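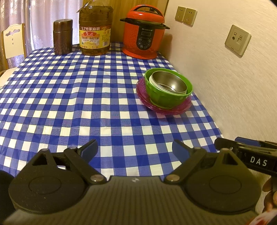
奥の部屋の長机。青と白のギンガムのクロス、奥側に食用油のボトル。

2月 水曜 バッチ351 植物油石けん、冷製法(コールドプロセス)

目的
前バッチで表面の白い粉(ソーダ灰)が全面に出た。配合は変えず、型入れ後の覆い方と保温の条件だけ変えて比較する。前回は水分量と型を同時に変えたため、原因が切り分けられなかった。

配合
油脂 800 g(Lerportの大豆油、単品)
精製水 288 g
水酸化ナトリウム 100.4 g
ディスカウント 7 %
香料、着色料なし

アルカリ量の計算。大豆油の係数は0.135を使用。800 × 0.135 = 108.0 g、これに0.93を掛けて100.4 g。係数は文献により少し幅がある。Uldis Paulauskasの表は少し高い値になっているが、過去のバッチと比較できなくなるので今期はこちらの値で通す。変更するなら年度の切り替えでやりたい。

水は対油36 %。多めなのは承知。大豆油単品はトレースが遅いので減らしたくなるが、今回は触らない。灰が出やすい方向の条件でもあり、覆いの効果を見るには都合がよい。

手順と経過
8:50 秤の点検。分銅で確認、ずれは表示の最小桁以内。Tavellの秤は電源投入直後に値がふらつくので、投入後しばらく放置してから風袋を取る。
9:10 苛性ソーダを水へ少量ずつ投入。逆順は不可。換気扇強。保護眼鏡、手袋、長袖。溶解直後の液温は82 ℃、水浴で冷却。
9:35 油脂を湯煎開始。
9:55 油 40 ℃、アルカリ液 41 ℃で混合。
10:15 手撹拌を終えて静置。表面に薄い油の層が浮く。
10:30 再撹拌。まだ水っぽい。ブレンダーを短く数回。長く回すと空気を噛むので、止めた状態でヘラ代わりに混ぜる時間を多く取る。
10:55 軽いトレース。落とした線がすぐ消える。
11:20 線が数秒残る。ここで型入れ。

前バッチは同じ配合でもっと早くトレースに達した。気温が低いことと、油の温度が型入れまでに下がったことが効いたと思う。撹拌中の温度を記録していないので推定にとどまる。次回から中間の液温を必ず書くこと。

型と覆い
同じ釜から三つの型に分けて流した。型はすべてRamanauskasのシリコン型、同ロット。
A 覆いなし、室温
B ラップを表面に密着、室温
C ラップ密着、さらに保温箱
Bは四隅に気泡が残った。押し出そうとして表面に筋を付けてしまったので、外観の評価からこの筋は除外する。Cは問題なし。

保温箱は発泡材の古いもので、蓋の合わせが甘い。目張りをテープで追加した。箱内の温度計は読み取り窓がないため、開けて読むと温度が落ちる。外部表示のものに替えたい。

経過観察(当日分)
13:00 A 表面はやわらかい。艶あり。B、Cは開けない。
15:30 A 縁から艶が引き始める。粉はまだ認めない。箱内 34 ℃。
17:40 A 縁に沿ってごく薄い白。指で触れて確認はしていない(アルカリが残っているため)。箱内 36 ℃。
翌日以降の記録は左頁の続きに書く。

洗浄工程の覚え
器具の洗浄剤をFlulentに変えて今回が初回。泡立ちは少なく、すすぎは前の洗剤より短時間で済む。ただし付着した生地をそのまま流すと排水管で固まるのは同じ。先に紙で拭き取り、拭いた紙は一晩置いてから廃棄する。ブレンダーの軸の付け根に生地が残りやすいので、分解してブラシで落とす。ステンレスのボウルに白い膜が残った場合は硬水由来の石けんかすで、薄いクエン酸液で取れる。アルミの器具は使わない。棚の下段に一つ混じっていたので別の箱へ移した。

大豆油単品について
脂肪酸の組成上、リノール酸が多く、できた石けんはやわらかい。酸化もしやすい。熟成中に橙色の斑点が出るものは、これまでの記録では保管場所が明るかった時に多い。今回は三種とも暗所の棚に移す。斑点の有無は切り分けた全片について表と裏を見る。片面だけ見て合格にした記録が過去にあり、後から裏に見つかっている。
硬さを出すにはパーム核やヤシを混ぜるのが普通だが、今期の課題は単品での条件出しなので手を付けない。Uldisからはステアリン酸を少量加える案が出ている。トレースが急に進むおそれがあり、試すなら別バッチ、少量で。

脱型と評価の予定
脱型は翌々日。やわらかければ延ばし、冷凍庫での脱型はしない。前に一度やって結露し、表面の観察ができなくなった。
切り分けは各型とも同じ厚さ。端の片は評価に使わない。
評価項目
・灰の面積(方眼の透明板を重ねて数える)
・灰の厚み(削って断面を見る)
・断面の色むら、ジェル化の輪
・重量減(週に一度、同じ秤で)
・pH(熟成の終わりに試験紙で。切りたてを測っても意味が薄い)

ジェル化はCだけに起きると予想している。中心だけジェル化して輪になった場合、灰の比較とは別に記録する。輪の内と外で硬さが違うため、使用感の評価に混ぜると判断を誤る。

未解決
・Aの縁の白が本当に炭酸ソーダか、細かい石けんの結晶か。見た目では区別できない。湯気を当てて消えるかどうかを脱型後に一片だけ試す。
・室内の湿度を記録していない。湿度計の電池切れ。交換済み、次回から欄を設ける。
・アルカリ液の温度と灰の関係。40 ℃付近しかやっていない。もう少し高めから始める系列を組むか、Uldisと相談。

在庫
苛性ソーダは次のバッチまで足りる。開封した容器は吸湿するので蓋の内側を拭いてから閉めること。前の人が閉め方を緩めていた。精製水は残り一本、発注済み。試験紙は残りわずか、未発注。

追記 18:10
Cの箱のテープが一か所浮いていたので貼り直した。その際の開放はなし。箱内温度は確認していない。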